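Household Tasks, handout 4: clearing and wiping a table
Wednesday group, 2018-07-25

Most manuals tell you to clear everything, wipe, then put it all back. The Mamen guide gives this two pages and no evidence. I have my doubts – with only a cloth, a few cups and something to stand them on, the order may matter less than where the cloth ends up.

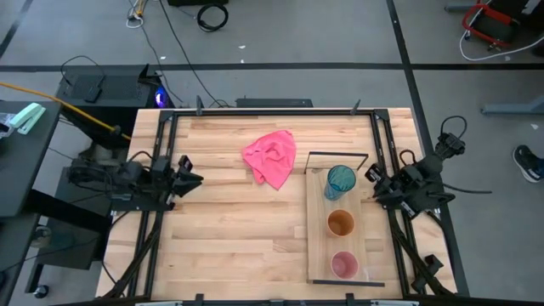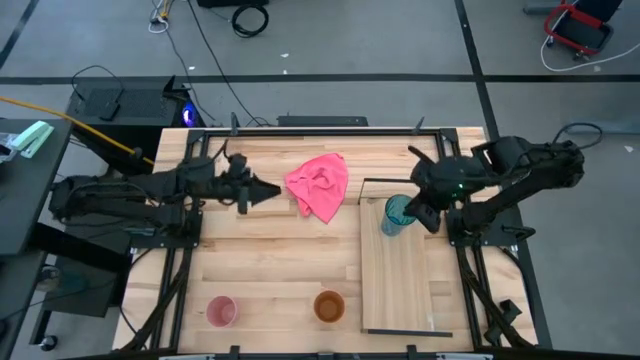
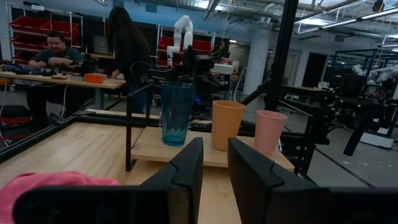 A pink cloth and three cups: teal, orange-toned and pink.

Tayla Maihi objected in May that the order matters a great deal, as a cup put back too early leaves a ring and the wiping has to be done again. Fair, but she was testing on a varnished top.

For next time
Read the Harawira extract, pages 40 to 42. It claims a crumpled cloth cleans as well as a folded one. I would want to see that tried.
Time yourself both ways, cups off first and cups moved as you go. Note where you left the cloth.
Ignore the Stotell checklist – it is mostly advertising.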